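In Praise of Cooking the Same Supper Twice

I have been eating cabbage soup for most of my grown life, and I would like to say a kind word for repetition. My neighbor Jaqueline Ayala thinks I'm in a rut. She owns 25 cookbooks (I helped her carry them up the stairs, so I know) and she hardly ever makes a dish a second time. I love her dearly, and I think she is missing something!

When you make a supper over and over, you stop reading and start tasting. You notice that the spring cabbages want less salt, and that a napa goes silky in the time it takes to set the table while the tight green kind needs the whole evening news.
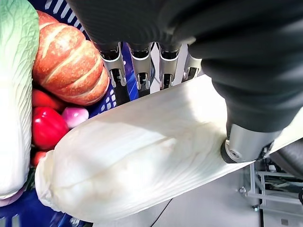 What the Recipe Leaves Out

My first try at that soup was awful. I followed the card from the Punbridge church supper to the letter, four cups of this and three of that, and it tasted like a wet coat. By the fourth try I had thrown in a heel of old cheese, and by the next winter I was browning the onions much longer than the card allowed, and somewhere in there it became my soup. I don't believe a person gets to that point by turning the page every night, however pretty the next page is.

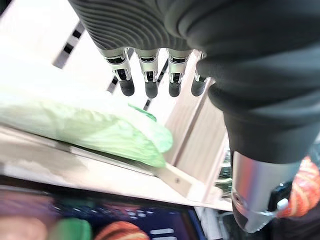
Punbridge, April

I wrote the part you have just read and left it in a drawer, and then Wellington Rocha came to supper and argued with me, so I had better be fair to him. He cooked for 17 years at a place over in Faven where the menu never changed, and he told me he got so he couldn't taste the food at all. He had two bowls while he was telling me, mind you. But I took his point, and I've been thinking about it while I do the dishes. A supper you choose again is a different animal from one you're handed, and I had never had to make mine for strangers. 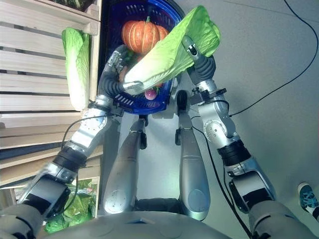 A Small Proposal

Pick one dish this year and make it every other week until you could do it with the radio on and a child asking you about fractions. Jaqueline has agreed to try, with a squash stew from one of the fatter books. She's already grumbling, and she has already changed the spices.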